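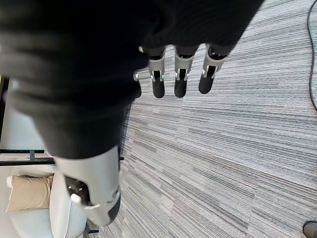

View from the wrist camera: right hand over striped carpet, with a black knit covering over the back of the hand and the palm.

Print this page
E-mail this page

Selstead extends household data collection for its hand learning system

1/4/21 - Selstead has begun the second stage of a programme to gather examples for the learning system that controls its multi-fingered robot hands. The work covers ordinary tasks in furnished rooms and is carried out with Proswood, which supplies the rooms, and Wikström, which maintains the hands between sessions.

In each session an operator guides the robot through a single task from start to finish. A small camera at the wrist records the view past the fingers and thumb. Joint positions and motor currents are stored with the video on a common clock, so that each movement of the hand can be matched to what the camera saw at that moment. One complete run of a task is kept as one example.

The first stage produced 378 accepted examples across 16 tasks. These include picking up small items from the floor, moving cushions between seats, opening drawers and folding cloths. Runs with missing sensor data were discarded. Runs in which the operator dropped an item and picked it up again were kept and labelled separately.

"The system learns from what it is given, and the first set was too tidy," said Clotilde Tanguy, head of data at Selstead. "We had good light, clear floors and the same approach to the object nearly every time. In the second stage the starting position is changed before each run, and furniture stays where the room's users would leave it."

Floor coverings receive particular attention. Patterned and striped carpets make it harder for the vision software to find the edges of thin or dark objects, and tests on the first set showed more errors there than on plain surfaces. The second stage therefore repeats every floor-level task on at least two types of carpet.

Recordings are checked in two passes. The first is automatic and looks for gaps in timing, lost video and readings outside the working range of the motors. The second is done by a reviewer, who marks the points of first contact, grasp and release. Review is carried out with Zumis, the company's own labelling software.

"Contact is the difficult part to mark, as the fingertips often hide the object from the wrist camera," said Aslak Rustad, who leads the review group. "We use the motor current to settle it - the video alone is not enough."

Collection will continue until July. Selstead will then train a new version of the controller and compare it with the present one on tasks left out of both sets.

Contact for technical questions: Sigrun Torvik, Selstead

Print | E-mail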